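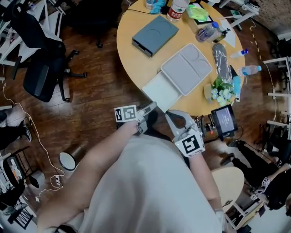 NOTICE TO THE RESIDENTS OF TURNITZ

The Office of Land Settlement at Viltton hereby records the proceedings in the matter of House 1363, Upper Terrace, Turnitz, held in the name of Hongmei Shao.

The house was entered in the register by the claimant's grandfather. The entry gives two rooms, a cistern and a walled yard with one mulberry tree. The register in which it was made belonged to the former administration and was closed when the Viltton authority assumed control of the valley. Entries in a closed register may be consulted. They may not be relied upon.

In October the claimant was informed that the house stood within the buffer of the new road and that she would be required to vacate it. She was allowed 30 days in which to object. The objection was received on the last of these days at ten minutes past four in the afternoon. The receiving window closes at four. The clerk on duty, Zihan Cai, stamped the objection as received and did not enter the time. He has been asked to account for the omission in writing.

His account reads, in full: "The lady had walked from Turnitz. The bus was held at the Homum checkpoint and the passengers were told to continue on foot. I saw her through the glass at four o'clock, and she was on the stairs. I considered that a person on the stairs was in the building."

The Office does not accept this definition. It has, however, found no other definition in the regulations, and a request for guidance has been sent to the Xiong district bench.

While guidance was awaited, a surveyor was sent to the property. He reported that the house was occupied by the claimant and her sister's two children, that the cistern was in working order, and that the mulberry tree was not in the yard. The claimant stated that it had been cut for fuel in the second winter of the closure. The surveyor noted that the register was therefore inaccurate. The claimant asked him to note also that it had been accurate when it was written. He did so, in pencil.

The surveyor further reported that the road, as marked on the plan, does not pass within the required distance of House 1363. It passes through the empty lots below the terrace. The buffer had been measured from an earlier plan, on which the road ran higher. The earlier plan has been withdrawn. The order to vacate, having been issued under it, has not been withdrawn, and remains in force until the authority that signed it directs otherwise. That authority has been reorganized, and its correspondence is being forwarded.

The claimant was heard in person at Viltton. She was asked whether she had anything to add to her objection. She placed on the table the key to the front door, and then the older key, which fits a lock her grandfather had replaced. She was told that objects could not be admitted without a form. She was given the form. Under "purpose of item" she wrote "door."

The bench has since replied that the question of the stairs is reserved. The order is suspended for 7 months, and may be suspended again upon application. Applications must be made in person, at the receiving window, before four o'clock.

Zihan Cai has been transferred to the archive of closed registers. The Office notes that the entry for House 1363 has been taken down from its shelf 10 times since his transfer, each time for inspection, and each time returned in good order.

Residents of the Upper Terrace are reminded that the Homum checkpoint keeps irregular hours, and are advised to set out early.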